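5 June 2021

Up before seven and straight to the black table, because the bowl has been on my mind all week! I finally have the white one where I want it, near the middle, with the black table all round it. I tried it up against the wall for a while and it looked lost there. Now it has room, and the white against all that matte black makes me happy every single time I walk past. Such a plain thing, a bowl, and I could go on about it for pages.

The wall is another matter. It has smudges I keep meaning to wash off, and patches where the paint went on unevenly back in February, when Teodor Berge and I were in too much of a hurry to do a second coat. He says it has character. I say it has fingerprints. Anyway, I got out the bucket, looked at it, and put the bucket back. Another morning.

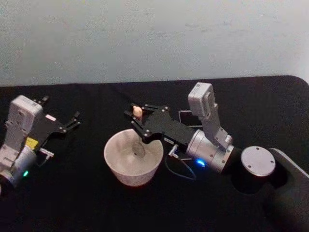 What I really wanted to write down is how much I like the rounded corner on this table. My old one had corners like axes and I had the bruises on my hip to prove it. I paid 130 for this one, secondhand, from Wenche Westerberg, who had it in her hallway with coats piled on top of it. Coats! It took the two of us most of an afternoon to get it down her stairs, with her calling out every step and me laughing too hard to hold up my end. Worth every bit of it. Black shows dust, she warned me, and she was right, but one wipe with a damp cloth and it looks wonderful again.

Hoi-yan Chou rang at 10 and we got talking about bowls (my fault). She thinks a good bowl should be wide and shallow so you can see what you're dropping into it. I like a bit of a side to it, so that small things stay put once they're in. We went back and forth on this far longer than two grown women should, and I enjoyed it no end. She's bringing hers over next time so we can put them next to each other and settle it.

Had soup for lunch, the leek one, and it was even better than yesterday. Must remember to write the recipe out for Borghild Halvorsen, I've promised it twice now and she is too polite to nag.

Later I moved the lamp from the shelf to the windowsill and then back to the shelf. Thought about a second bowl, a small dark blue one maybe - but no, not yet, I want to live with the white one by itself for a bit. Need to buy more cloths, and sugar soap for that wall. And stamps.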